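Research Technician, Household Task Automation
Brorkley Laboratory, Telholm site
Fixed term, full time, on site

Brorkley Laboratory is hiring a technician for the Wastar project, which measures how well two-arm machines perform ordinary household and shop-floor chores. The post is based in the manipulation room at Telholm and reports to Joana Garcia, project lead.

Background

The project started from a practical question. A small packing shop, or a household with a person who can't bend or grip well, wants to know which chores can be handed to a machine today. Published demonstrations do not answer this. They usually show a task under one lighting condition, with one set of objects, and leave out the attempts that failed. Wastar records every attempt, including the ones stopped by an operator.

Our chore list has 68 entries. It covers sorting, clearing, stacking, wiping, bagging and folding, each broken down into steps that can be scored. Tidying small objects into a bin is near the top of the list. It stands in for putting away toys, sorting returned parts and clearing a counter, and most of the faults that appear in harder chores appear in it first: a missed grasp, a grasp on two objects at once, a release over the rim of the container.
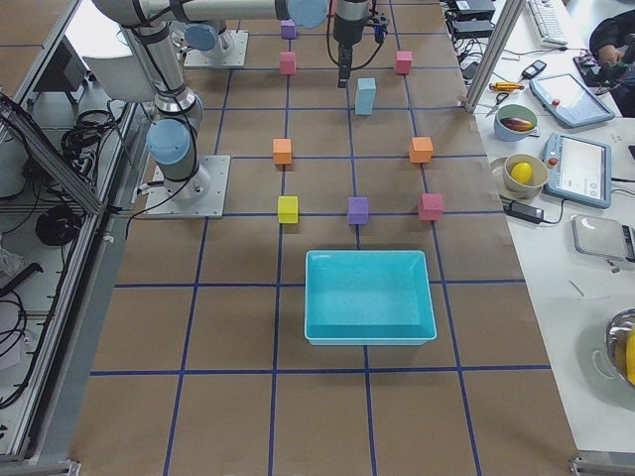 Tidying task: foam blocks and tray on the gridded table.

Current position

Rigid objects of known size, well spaced on a flat surface, are within reach of our present system. Performance falls when objects touch, when they are soft, or when they sit close to a container wall. Cloth and thin plastic remain poor. Wet dishes are not attempted without an operator at the stop button. We do not expect the technician to arrive with an opinion on when any of this will be solved. We do expect accurate records of what was tried.

Duties

Set up the table before each run according to the layout sheet, and restore it afterward.
Operate the arms from the teach pendant under the site safety rules.
Score each attempt against the written criteria and enter the result before the next attempt begins.
Inspect gripper fingers, housings and cable routing at the start of each shift. Replace worn parts and log the replacement.
Check camera position and exposure at 8:30 a.m. and again after the lunch break.
Keep the object store in order. Retire objects whose size or surface has changed enough to affect the grasp.
Write a short fault report for any stop that was not planned.

A standard session is 60 attempts, with breaks at fixed points. Sessions are repetitive. Applicants should consider whether they can apply the same scoring rule to the last attempt as to the first.

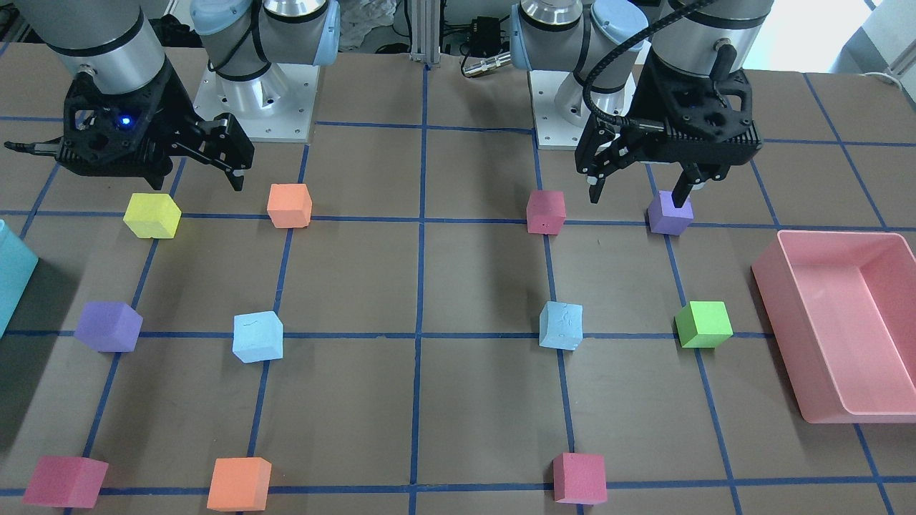
Photo: Brorkley Laboratory / Wastar project

Cable wear and object wear account for a large share of lost time. Foam cubes in particular get scuffed and crack at the surface with use, and a light blue cube with small cracks on top may not grip the same way as a new one. The technician decides when an object leaves service, using the wear guide, and records the change so that results before and after it can be separated. Similar judgment is needed with cables at the wrist, where a loop that is too short will limit rotation and one that is too long can catch on the gripper housing.

Requirements

At least 3 years of work in a laboratory, workshop, repair bench or production line.
Comfort with hand tools, small fasteners and connectors.
Ability to follow a written procedure exactly and to say in writing when it was not followed.
Basic use of spreadsheets and a command line.
Normal or corrected color vision. Some sorting rules depend on color.

Useful but not required

Experience with industrial or collaborative arms.
3D printing and simple fixture design.
Basic Python.
Paid work in cleaning, kitchens, laundry or warehousing. Several scoring rules were rewritten after people with this experience pointed out that a "completed" task would not have been accepted on the job.

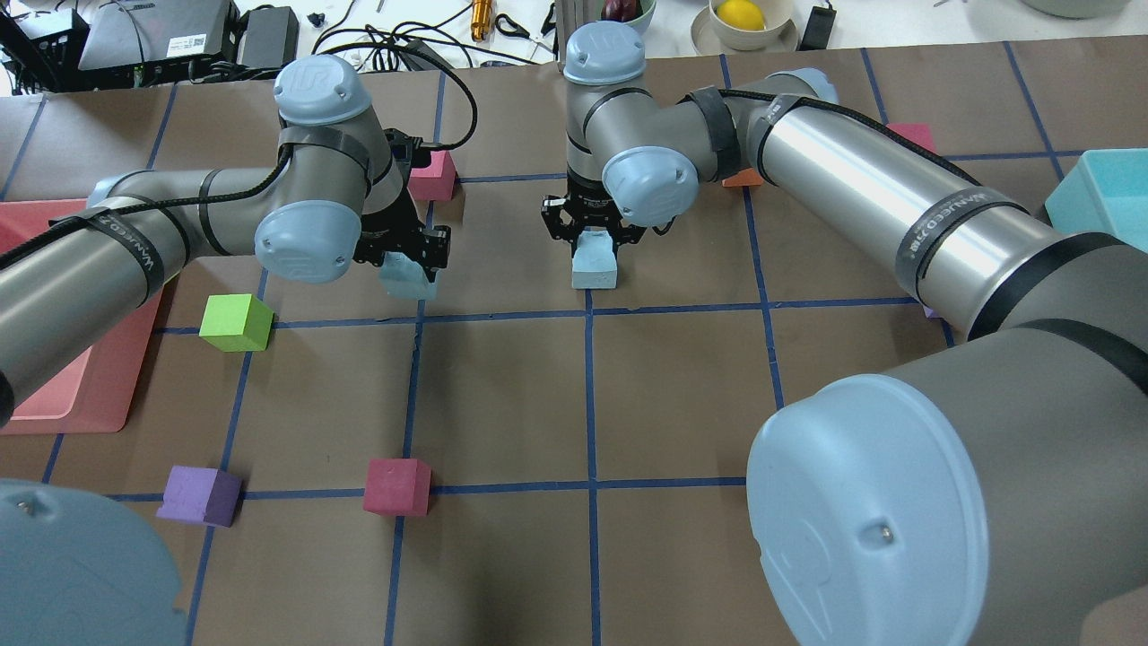 Two-handed work will be the main subject of the coming project year. Most household chores assume that a person can hold one thing while doing something with another, and a machine that uses its arms in turn gives up much of the time it might have saved. The first tests therefore look at what happens when both grippers are occupied. With a light blue cube held in each, as on our table, the system has to decide which arm moves first, which bin each cube goes to, and whether the two paths cross on the way. A person clearing a kitchen counter makes these decisions without noticing them. The technician will run the trials, note hesitations and near contacts, and mark the points where an operator would have stepped in.

Conditions

The post is full time, in 4 shifts per week. Remote work is not available for this role. Training on the arms is provided by the equipment support group at Manninen, our partner site, and must be passed before unsupervised operation. The appointment starts in February. Extension depends on funding.

How to apply

Send a résumé and a cover letter of one page to Joana Garcia at the Telholm site, with "Wastar technician" in the subject line. In the letter, describe one procedure you carried out many times and one fault you found in it. Shortlisted applicants will be asked to spend a half day at Telholm, which includes scoring a set of recorded attempts and a bench exercise in cable replacement. Travel costs for the visit are reimbursed on presentation of receipts.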